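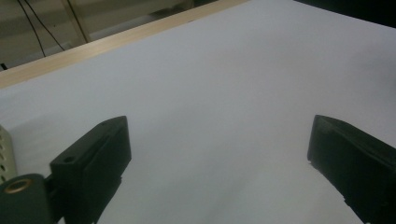 Reading time: 1 min

I have finally cleared the table. Up to 115 separate bits of paper went into the recycling, including a warranty for a toaster that left us in the spring. The pale top is smoother than I remembered, and I'd forgotten about the light wooden strip along the edge.

I now walk past it slowly, like someone visiting a gallery. Tea is taken standing up. My sister asked where she should put her keys and I said Skustska, where she lives.

The post arrives at noon. I give it until September.

2 comments

Indira Kaimal: Ours lasted a morning. Then someone bought a jigsaw.

Palesa Naidoo: Where did the rest of the stuff go – the spare room?

Recent posts
The drawer of dead batteries
A chair for clothes
Soup, again

Home About Archive Contact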